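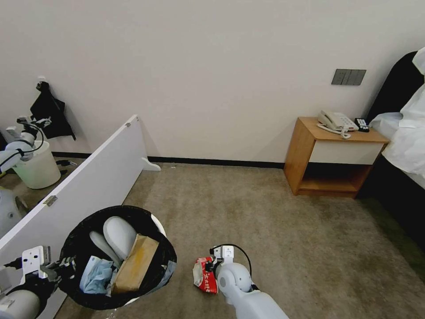
Nearly full, with a paper bag near the top.

Home Interview Tips: Getting a Room Ready for Radio and Television

Filed under: Around the House

More guests on news panels and radio shows now speak from home than from a studio. Most of them have a laptop, a spare room and up to 20 minutes' warning from a producer. The tips on this page are for the room and the things in it. What you say once you are on air is your own business.

They come from our own spare room and from readers who do regular spots on local radio, plus a few who get called by television now and then.

Choosing the room

Pick the smallest room with soft things in it. A bedroom beats a kitchen every time. Kitchens have hard floors, bare walls and a fridge that starts up halfway through an answer.

Clap once in the middle of the room. If you hear a ring after the clap, the microphone will hear it too. A rug on the floor and a quilt over the back of a door take most of it out. Heavy curtains help. A full bookcase helps more than foam tiles do, and you may already have one.

Check what is on the other side of each wall. Our first choice of room shared a wall with the bathroom cistern, and we did three radio spots there before anyone mentioned the noise.

Shut the windows well before the call and listen for a minute. Lawn mowers, air conditioners and school bells all come through single glazing.

The door

Oil the hinges. A drop of sewing machine oil on each pin, work the door back and forth, then wipe off what runs down. Cooking oil goes sticky and picks up dust, so leave it in the pantry.

For a door that rattles in its frame, stick felt pads on the stop where the door meets it. Two is usually enough, one near the top and one near the latch. If it then won't latch, your pads are too thick.

A draught snake along the bottom keeps out hallway noise. You can make one from the leg of an old pair of jeans, filled with rice or dry sand in a sealed bag. Rice is lighter to carry but will attract mice if you store it in a shed.

Hang something on the outside handle when you are on air. We use a red tea towel. Everyone in the house knows what it means, and it goes back in the drawer afterwards.

The desk

Laptop cameras sit too low. Raise the machine until the lens is level with your eyes. An ironing board works as a stand-up desk if it is a solid one, and it adjusts to nearly any height. Lock it properly and keep the cord away from the legs.

Old phone books were the usual answer for lifting a laptop. If you no longer have any, a baking dish turned upside down is steady and doesn't slide. Put a folded cloth under it so it doesn't ring when you bump the desk.

Don't rest the microphone on the same surface as your hands. Every tap goes straight up the stand. If you have only one table, put the stand on a folded towel, then a book, then another towel.

Take off bracelets and watches with metal bands. Empty your pockets of keys.

Chairs squeak more than people think. Sit in the chair you plan to use, lean forward, lean back and turn. Tighten every bolt underneath with the hex key that came with it. If it still squeaks, rub candle wax on the wooden joints, or borrow a dining chair. A chair that doesn't swivel will also stop you drifting from side to side on camera.

Light

Face the window. With the window behind you, the picture will show a dark shape with a voice.

If the sun comes straight in, tape a sheet of baking paper over the lower panes. It softens the light and peels off cleanly if you use painter's tape. White bedsheets do the same job across a wider window, pegged to the curtain rod.

For early breakfast shows you will need a lamp. Put it behind the laptop, a little above the screen, and bounce it off a pale wall if you can. A bare bulb close to your face shows up in your glasses. Tilting the arms of the glasses up slightly off your ears gets rid of most reflections.

We tried three clip lamps over the winter. The Vodano was the brightest but its clip marked the shelf. The Balus has a softer clip and a longer cord. Either will do, and so will a desk lamp you already own. Whatever you use, match the bulbs. One warm and one cool bulb will make half your face look ill.

Behind you

Look at the background through the camera and not with your own eyes. Things near the edge of the room come into view that you had stopped noticing.

Take down anything with your address on it. That includes envelopes, certificates, delivery boxes and the school calendar. Turn off screens and cover mirrors. A mirror will show the side of the room you didn't tidy.

Glass in picture frames throws glare. Tip the bottom of the frame out from the wall with a cork slice glued to each lower corner, or take the glass out altogether.

Books look better with some gaps between them. Dust the shelf edges at least, as a side light will find every bit of it.

Move the wastebasket. If it has to stay in the room, empty it and put it under the desk. A plastic liner rustles when your foot touches it, so tuck the edges down tightly or use newspaper for the day.

Clothes

Fine stripes and small checks shimmer on camera. Plain mid-colours are safer. Blue, green and burgundy all come up well on our laptop, while bright white makes the camera darken everything else.

Remove lint with a strip of packing tape wrapped sticky side out around your hand. Do the shoulders last, after you have combed your hair.

If you only have time to iron one thing, iron the collar, then the front placket. A damp face cloth under the iron lifts a stubborn crease. For makeup on a collar, dab with a little dishwashing liquid on a cotton ball, leave it 10 minutes, then rinse from the back of the fabric.

Keep one clean shirt or blouse on a hanger inside the spare room door. Producers tend to ring while you are gardening.

Your voice

Room-temperature water, in a glass with no ice. Put it on a cloth coaster to your left or right where you won't knock it. Skip milk and toast beforehand. An apple is good for a sticky mouth.

Print notes in large type on single sheets and lay them side by side. Stapled pages make a noise when turned. If you must turn a page, slip each one into a fabric-backed folder, or just let it drop on the carpet.

Cables and connection

Plug in to the router if you can reach it. A flat network cable will run under most doors and can be held down along the skirting board with removable hooks. Don't run it under a rug where people walk.

Label both ends of every cord. Bread tags work: write on them with a permanent marker and clip them on. Store the whole kit in a shoebox with toilet rolls inside to keep each cord separate.

Charge the laptop and leave it plugged in as well. Charge the phone, turn off its ringer and keep it within reach in case the producer needs you. Turn off the doorbell if it has a switch.

Clips and recordings

If you like to keep your appearances, sort them as you go. One of our readers let hers build up and ended with 803 recordings on an old drive, most of them named with nothing but a string of digits. She renamed them by month and station over a winter and found 57 were duplicates.

Name each file with the year first, then the month, then the program. Keep a second copy in another building if you can.

For newspaper cuttings, use acid-free sleeves and store them flat in a cupboard, away from the laundry. No sticky tape, and no metal paper clips. The Muriithi archive box is a good size for a full broadsheet page folded once. The Jetedia one is cheaper but too shallow for more than 100 sleeves.

Photocopy anything that is already yellow. The copy will outlast it.

Quick list for the door

Windows shut
Fridge and fan noise checked
Phone ringer off
Lamp on, bulbs matched
Wastebasket out of sight
Water poured
Glasses wiped
Tea towel on the handle

Last updated in October. This page has 1,136 saves from readers. Send your own tips through the form and we will add the ones we have tried.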